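Cables, drawers, and the move I keep not finishing

Quick one tonight because I have to be up at 5 and the kitchen still isn't unpacked.
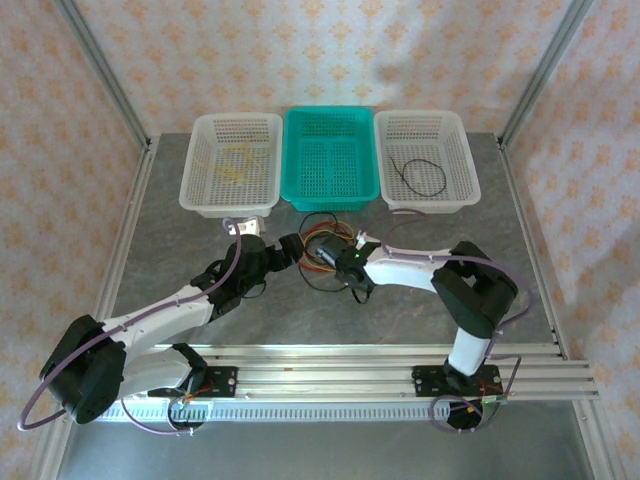 So. Six weeks in the new apartment and I've learned that the thing I own most of is wire. Didn't know that before. When you live somewhere for nine years it all just sits behind things. Behind the TV, under the desk, in that one drawer, in the other drawer, in a shoebox on top of the closet that says TAXES on it and has no taxes in it.

I packed the last day in a panic, which everybody told me not to do. Everything that was long and bendy went in one big moving box. Chargers, extension cords, speaker wire, a jump rope, Christmas lights, the belt from my bathrobe. Taped it shut. Wrote MISC. Moved it 306 miles.

Opened it in November and closed it again.

Then last weekend the internet guy was coming and I needed the one cord for the one box and there was no getting around it. Dumped it all out on the living room floor. Sat down next to it with coffee. Took me most of the afternoon and I'm going to write down how I did it so that next time I don't start from zero, and maybe its useful to somebody.

First pass, no thinking. Anything that isn't a cord goes out. Jump rope, bathrobe belt, lights (lights get their own box, always, I don't care how few you have).

Second pass, power versus everything else. Power is anything with a plug that goes in the wall. Don't try to figure out what it belongs to yet. I kept stopping to do that and every time I lost ten minutes and ended up on my phone looking up a printer I gave to my sister.

Third pass is where you match. Go around the house with the power ones and a roll of masking tape. Does it fit something you own and use? Tape flag, write the thing's name on it, done. If it fits something you own and don't use, put it WITH the thing. Not in the cord box. This was the big one for me. The camcorder cord lives in the camcorder bag now and I'll never have to wonder about it again.

Whatever's left gets a month. Mine's in a grocery bag by the door with the date on it. If I haven't gone digging by then it goes to the recycling place on Lovell, they take electronics and cords on a drop off basis, you just pull up on the side and leave it on the cart. Hours are weird though. Call first.

For what I kept I bought one of those Skindum drawer organizers, the kind with the sliding dividers. It's fine. The dividers pop out if you look at them funny. I'd been set on the Droduvetti one that everyone links to but it's an inch too wide for my drawer and I only found that out after it got here — measure the INSIDE of the drawer, not the front. The front lies. Return shipping was on me too, so that was a nice lesson.

Coiling. I used to wrap everything around my hand and elbow like my dad did with the garden hose. Apparently this is bad, it puts a twist in the cord and then it never lays flat. Over and under is what you want. One loop normal, next loop flipped under. Feels stupid for the first five and then your hands get it. Velcro strap, not a twist tie, not a rubber band. Rubber bands go gummy and then you've got gum on everything. Ask me about the shoebox.

I got a roll of velcro you cut yourself, much cheaper than the pre-cut ones. Cut them shorter than you think. I made the first batch way too long and they stick to each other, and to my sweater.

What else. The spare room is still boxes to the window. Books are done, mostly, I did give up 2 bags of them and regretted one book already. The bookcase turned out to lean, or the floor leans, I put a folded up coaster under the left side and I'm calling that finished.

Somebody asked in the comments last time about the movers. I used Omoregie and yes I'd use them again. On time, careful with the piano bench, no weird fees at the end. The quote was $774 and that's what I paid. One lamp got a dent but I'm pretty sure I did that myself loading the car the night before. The other place I called wanted $2,000 for the same stuff and couldn't tell me what day.

If you're getting quotes, tell them about stairs. Both ends. I forgot to mention the four steps up to the new place and the guy was nice about it but I felt bad all day.

Other things I'd do different. Pack the kitchen last and open it first — I did the exact opposite and ate cereal out of a measuring cup until the bowls turned up. Keep the screws from the bed frame in a bag taped TO the bed frame. I had them in my coat pocket for safe keeping and then packed the coat. Slept on the mattress on the floor for three nights, which at my age is a whole thing with the hips.

And labels. MISC is not a label. I had five boxes of MISC. One was cords, one was bathroom, one was half a sewing kit and a toaster. Two I still haven't opened. Write the room and then the most annoying thing in there that you'll be looking for. "Bedroom, lamp bulbs." "Kitchen, can opener." Takes about teh same time as writing MISC.

Still missing: the can opener, the good scissors, the little key that bleeds the radiator. The radiator in the hall knocks at night. Not every night. If anyone knows if those keys are all one size let me know, the hardware store had three kinds and I just stood there and then bought a sponge.

Next post will be the soup, I know I promised the soup. I have the photos and half the recipe typed up and I need to make it one more time because I didn't write down how much barley.

OK going to bed. Pot's soaking, it can soak.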